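The Night Crew at Buren Gets Two More Pairs of Hands

A grocery chain tries humanoid robots in the produce aisle, and the people who work there find their shifts rearranged

The produce department at the Listetti store in Buren used to be set up by three people, all of whom started before dawn. They hauled crates out of the cooler, culled what had gone soft, built the displays and had the floor swept by opening. It was cold work with a lot of bending. Turnover was high.

Since January 2025 the same department has been set up by three people and 2 humanoid robots, leased from a company called Orkuvport. The chain has 16 stores and is using Buren to decide whether the others will follow. No one in the department has been let go. The hours, the duties and the mood have all changed, though, and some of those changes were not in the plan.

Much of the robots' shift is spent close to the floor and the lower shelves, where the staff did most of their stooping.

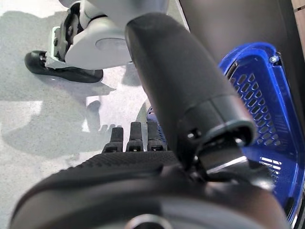 What moved, and to whom

Management had expected the robots to take over the stocking outright. After the first month the split looked different. The machines are slow with anything that bruises, and they stop when a display doesn't match what they have been taught. A clerk has to step in, clear the stop and often finish the row by hand.

So the clerks now do less carrying and more checking. One described her old job as lifting and her new one as waiting, with lifting in between. Another likes it. He has a bad shoulder and had been planning to leave by summer.

The department's start time has slid later by an hour, which suits the parents on the crew and cost everyone part of the early-shift bonus. After complaints, the store restored the bonus in February for anyone trained to supervise a robot. The training takes 3 days.

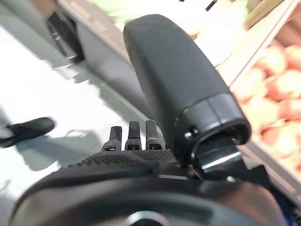
Skill was the subject that came up most in conversations at Buren. Produce clerks learn by touch, and they worry that newer hires will not get the practice. A hand with three slim fingers and a broad thumb can be taught to close around a peach, but the decision to put that peach out or pull it still belongs to a person here. The clerks would like that written down. For now it is a habit of the store, and habits change when managers do.

Shukla, the consulting firm hired to follow the trial, surveyed 100 employees across the chain. Most of those outside Buren expected to lose hours. Inside Buren the more common complaint was about noise in the aisle and having to keep the floor clear.

The lease runs through the fall. Listetti says it will talk to staff before it signs another, and the produce crew has asked for a seat at that meeting.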